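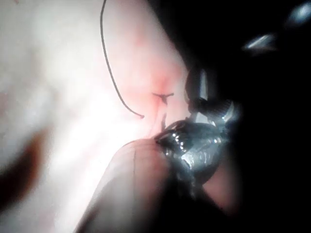

Fig. 4. Dark thread lying slack on the pale surface beside a placed stitch.

5. Placing and tying interrupted stitches

This section covers closing a straight practice cut on the Bivell pad with single, separately tied stitches. Fit the pad in its tray as set out in section 3 before you start. For the continuous stitch, see section 6.

5.1 Preparing the thread

1. Cut a working length of 465 mm from the Menon reel. Longer lengths tangle at the needle end.
2. Draw the thread once between finger and thumb to take out the curl left by the reel.
3. Grip the needle in the driver two thirds of the way back from the point. Do not grip it where the thread is attached.
4. Close the driver to the first click only.

Note: Thread from reels marked 1977 is stiffer than the current stock (2000) and needs one extra throw per knot.

5.2 Placing the stitch

1. Start at one end of the cut and work towards the other.
2. Enter the surface at a right angle, 5 mm from the edge of the cut.
3. Turn the wrist so that the needle follows its own curve. Pushing it straight will bend it.
4. Bring the point out on the far side at the same distance from the edge.
5. Release the needle, take hold again near the point and draw it clear.
6. Pull the thread through until a short tail remains on the entry side.

Caution: Do not lift the thread sharply against the pad. The top layer tears at the entry hole, and torn holes cannot be repaired.
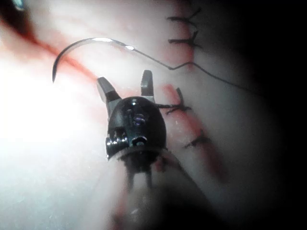
How far apart should the stitches be?
Leave the same distance between stitches as there is between the entry and exit points of one stitch. With a 5 mm bite on each side, that gives a spacing of 10 mm.

5.3 Tying and trimming

1. Wrap the long end twice round the closed jaws of the driver.
2. Pick up the short tail and draw it through the loops. Lay the knot flat.
3. Wrap once in the opposite direction and repeat. Add a third throw, again reversed.
4. Slide the finished knot to one side of the cut.
5. Trim both tails to 4 mm.
6. Repeat from 5.2 until the cut is closed.

The edges should meet without overlapping. If the surface puckers between entry and exit, the knot is too tight: cut it out and place the stitch again, moving the entry point slightly to avoid the old hole. 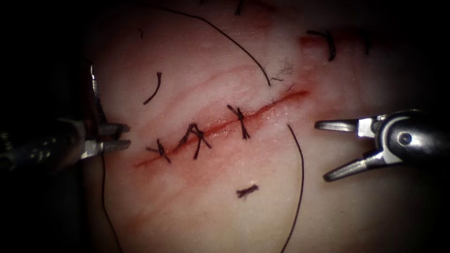

Fig. 5. Three tied stitches on the cut. The right-hand part is still open.

5.4 Clearing the pad

1. Put the needle in the sharps box before touching the pad with your fingers.
2. Collect loose thread with blunt forceps.
3. To reuse the pad, snip each stitch beside the knot and pull it out from the knot side.
4. Wipe with a damp cloth. Do not use spirit or solvent cleaners, including Grornusis wipes.
5. Store flat in the Pulora sleeve.

A pad will take around 13 closures along one cut before the edges become too ragged to hold a stitch.

Revised April 2022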